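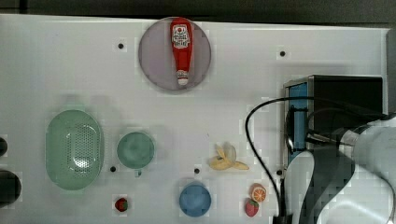
Subject: Re: [Fledden Growers] Paste tomatoes for ketchup, what next year?

Hello all,

Emerson, what a great question to wake up to, and thank you for being brave enough to say your ketchup came out like soup! Mine did too, two years running, and I have opinions now. Your message is at the bottom for anyone who missed it. I'm going to wander a bit, so get some coffee.

Varieties first. I grew Britlow and Sarmiento side by side this summer, same bed, same compost, same lazy watering (me with a hose after supper). Britlow is the one I'd plant again for ketchup. The fruits are long and dull-looking and frankly not much fun to eat raw, but cut one open and there's hardly any juice in there, just wall. I got 37 pounds off my row before the blight found it, and nearly all of it went into the pot. Sarmiento tastes so much better off the vine! My kids ate them standing up. But it's a wetter tomato, and it took most of an evening longer to cook down. If you only have room for one kind and you also want something for sandwiches, grow Sarmiento and accept the long simmer.

Both were started indoors in the last week of February, under a shop light in the laundry room. That was too early for the Sarmiento, which got leggy and sulked when I set it out. Next year I'll hold those back until the Britlows have their second set of true leaves.

Now, the soup problem. You wrote that you put everything in the pot at once, sugar and vinegar and all, and boiled it hard. I did exactly the same my first year, and it stuck on the bottom and still ran off the spoon. What changed it for me was draining the tomatoes before they ever saw the stove. I quarter them, roast them on sheet pans until the edges go dark, and then tip them into a colander over a big bowl and go do something else. An hour is fine. Overnight in the fridge is better.

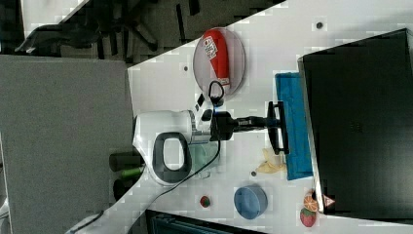 The amount of thin yellow liquid that comes out is amazing the first time you see it, and every bit of that is water you don't have to boil away later. Don't pour it down the sink, though. It makes a lovely base for rice, and I freeze it in yogurt tubs for winter beans.

After that it goes through the food mill. I have an old Jimelel that was my aunt's, with a crank that squeaks so loudly the dog leaves the room, and I wouldn't swap it for anything. A sieve and a wooden spoon will do the job, you'll just have a sore arm. I wouldn't use a blender before the skins and seeds are out. The seeds get chopped and the whole batch turns a bit bitter and oddly orange, and you can't take it back.

Then the pot, as wide as you've got. Wide matters more than deep. Just the pulp and the onion at first, on low, lid off, and I leave the vinegar and sugar until it has dropped by half. The sugar is what catches on the bottom, so the later it goes in the less you have to stand there stirring. Spices go in a little cloth bag (allspice berries, a few cloves, half a cinnamon stick, celery seed, mustard seed), and please pull the bag early! Taste it every so often. Cloves go from lovely to dentist's office very fast, and I lost a whole batch that way the year we had the wedding.

To see if it's done, put a spoonful on a cold plate and wait. If a ring of water creeps out around the edge, keep going. If it sits there in a heap, you're done. It will thicken more as it cools, so stop slightly before you think you should.

A word about the taste. Several people wrote to me off-list after the fall potluck saying theirs was nice but "didn't taste like ketchup." I know that feeling! We all grew up on the stuff in the red bottle, and it is smooth and sweet and sharp in a way that a home pot won't quite hit. I got closest by using plain white vinegar instead of cider vinegar and adding a bit more salt than seemed right. But I've also stopped chasing it. The roasted kind is darker and has a little smoke to it, and on a fried egg it's the best thing I make all year.

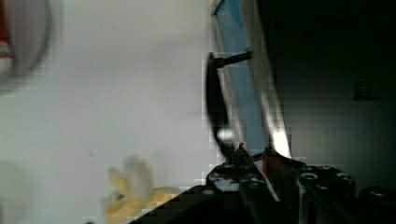

On keeping it: I only can ketchup from a tested recipe, with the vinegar measured to the line and nothing swapped, and I'd ask everyone on the list to do the same. The extension office handout is good and it's free. If you've been playing with the recipe, as I do for most of mine, put it in the freezer and leave some headspace in the jar. No guessing about acid that way. Freezer ketchup sometimes weeps a little when it thaws, and a good stir fixes it.

Seeds! I saved plenty of Britlow and I'm happy to share. I fermented them in a jar on the back porch for three days (cover it with cloth, the fruit flies will find you), rinsed them until the water ran clear, and dried them on a coffee filter. I've made up 60 packets, and they're in a shoebox by my back door. Anyone who wants one can bring an envelope to the seed swap or drop me a line and I'll mail it. They should come true, as I had them well away from the other beds, but tomatoes do surprise you now and then. I have a few Sarmiento too, less sure about those, they were right up against my neighbor's cherries.

If you get some, would you write down two things for me? The day you first pick a ripe one, and what your soil is like. Those of you up on the ridge always seem to run behind us down here by the creek, and I'd love to know if Britlow minds the cold nights. Last year's notes on the beans were so useful, and I've still got them taped inside the shed door.

One thing I haven't figured out is the onion. I've tried it raw into the pot, roasted with the tomatoes, and grated. Roasted is my favorite so far but it does go sweet. Has anyone left it out completely? Or used shallots? I would really like to hear.

And does anyone know a good use for the skins? I dried mine in a low oven and ground them up, and it's a beautiful red powder that I've been putting on popcorn. There must be other things to do with it.

Happy winter planning, and do please post your own recipes, even the soupy ones.

Marge

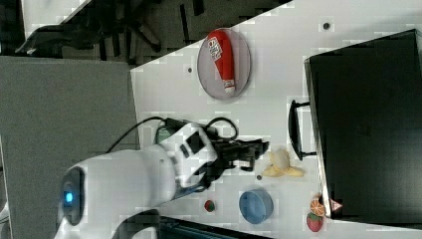

Emerson Caldeira wrote on 2021-11-29:

> Hi everybody,
>
> First year growing tomatoes for anything besides salad, and I got
> ambitious and made ketchup. It tastes pretty good but it is basically
> soup. I used a mix of whatever was ripe, put it all in the stock pot
> with the sugar, vinegar and spices, and boiled it hard for most of an
> afternoon. The bottom scorched and the top was still runny. I gave up
> and we've been using it on meatloaf.
>
> Two questions. Is there a paste tomato that does well around Fledden
> that I should order for next year? And is there some trick to getting
> it thick, or do you just have to stand there all day?
>
> I have room for one row, full sun, kind of heavy clay. I'd rather not
> buy any more equipment if I can help it.
>
> Thanks,
> Emerson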